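Jondell (gripper kit)

Jondell is a hand-held gripper kit used to record manipulation data for training robot arms. It is made by Loteo, a hardware company that also sells replacement jaws and mounting plates for small industrial arms. The kit is sold in single-hand and two-hand versions and is also offered as part of a rental service called Jondell Field.

The kit belongs to a class of tools that let a person carry out a task with a robot's gripper but without the robot. The operator holds the gripper, opens and closes the jaws with a trigger, and does ordinary jobs such as folding a towel or putting dishes in a rack. The position of the gripper and the opening of the jaws are logged throughout. A learned control program can later be trained on the recordings and run on an arm fitted with jaws of the same shape.

History

Loteo began work on the kit after customers of its jaw business asked for a way to collect demonstrations outside the lab. The first model, sold as the Jondell 1, was a single gripper with a fixed handle and a separate battery pack worn on the belt. It was heavy for its size, and the belt pack was dropped after the first production run.

The Jondell 2 moved the electronics into the body of the gripper and added a wired connection for power and data. It was also the first version that could be used in pairs, with both grippers logging to one recorder on a shared clock. A software package named Ramanauskas was released at the same time. It replaced a set of loose scripts that buyers had been expected to adapt for themselves.

The current model, the Jondell 3, has the same general layout. The trigger was moved forward, the jaws can be changed without tools, and the marker mount was made rigid. On the Jondell 2 the mount could work loose over a long day, which spoiled the position data without giving any warning.

Design

Each gripper has two jaws driven by a finger trigger through a short linkage. There is no motor. The trigger is sprung so that the jaws rest open, and the force at the jaws depends on how hard the operator pulls. A sensor on the linkage reads the jaw opening.

The jaws carry soft pads that can be pulled off and replaced. Pads come in several shapes, and the choice of pad matters mainly for small or flat objects. Loteo lists pads as wear parts and recommends changing them after 1,000 grasps on rough material such as cardboard.

A cube printed with square black-and-white codes is mounted on each gripper. Outside cameras use the codes to find the position and angle of the gripper in the room. Each face has its own code, so the software can tell which way the cube is turned even when only one face is in view. Each gripper has a different set, which keeps the left and right hands from being confused when they cross.

Power and data run over a thin cable from the base of the grip. The cable is 4 meters long. An extension is sold, but the maker advises against chaining two of them. A battery module can be fitted in place of the cable. It adds weight to the back of the grip and runs for less than a working day.

Software

Ramanauskas handles recording, checking and export. A recording is called a take. The operator starts and ends a take by closing the jaws twice in quick succession, so there is no need to put the gripper down and reach for a keyboard. Takes can be marked good or bad on the spot or sorted later.

After each take the program gives a score for tracking, based on the share of time that at least one face of the cube was visible. Takes below the set limit are kept but are left out of the export unless the user adds them back by hand. Export is to a plain folder of video files and tables, or to a packed format used by the training tools that Loteo supports.

The program runs on Linux. A Windows version was announced with the Jondell 3 and withdrawn after a short trial because of timing errors in two-hand recording.

Use

Most recording is done in furnished rooms, where the objects and surfaces are like those a household robot would meet. Two-hand work covers tasks such as opening a box, carrying a tray or making a bed. A short session of free movement is usually recorded first, to check that both cubes are being tracked over the whole work area.
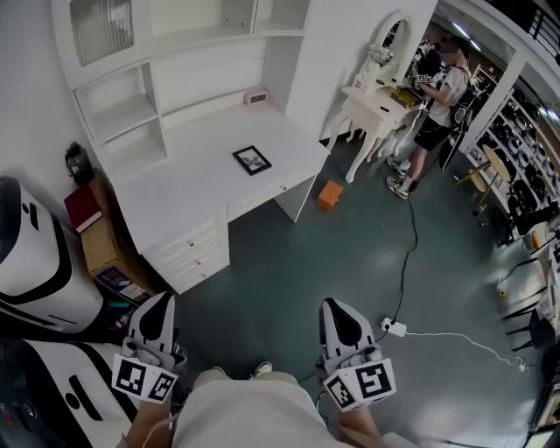 A pair of grippers held over the floor of a furnished room, with the marker cubes mounted beneath. Another operator stands near the vanity table.

Loteo's manual suggests a break after every 20 minutes of recording. Operators new to the kit tend to move more slowly than they would with bare hands, and the manual asks them to practice each task several times before any take is kept. More than one operator can record in the same room if every gripper has its own set of codes. The maker supplies extra cubes for this purpose.

Jondell Field

Jondell Field is a rental and collection service run from the company's site in Jiltton. A client can rent kits by the week or order a set number of takes of a given task, recorded by Loteo's own operators. Ordered takes are checked by a second person before delivery. Clients keep the rights to the recordings they pay for.

The service opened in October with kitchen and bedroom tasks. Office tasks were added later. Tasks involving open flame, knives or glass are not accepted, and neither are tasks that need to be done outdoors, where sunlight can wash out the codes.

Reception

Reviews of the Jondell 3 have been mostly favorable. The feel of the trigger and the quick change of pads are the points most often praised. The tracking has been described as steady in well-lit rooms and poor in dim ones, and glossy floors can cause false readings when the codes are reflected in them. A software update reduced the second problem but did not remove it.

The main complaints concern weight and cables. A two-hand set is tiring to hold at chest height, and the cables can catch on furniture legs during tasks that involve walking. Several reviewers found the battery module a poor answer to this, as it makes the grip back-heavy. The price of spare cubes has also drawn criticism. They are sold only in packs of 7, and a scratched face can be enough to make a cube unusable.

Versions

Jondell 1: single gripper, belt battery, discontinued.
Jondell 2: single or paired, wired, discontinued; spare pads still sold.
Jondell 3: single or paired, wired with optional battery module, current.
Jondell 3 Short: as above with a shorter handle for smaller hands, sold only as a pair.

See also

Ramanauskas (software)
Loteo
Robot end effector
Learning from demonstration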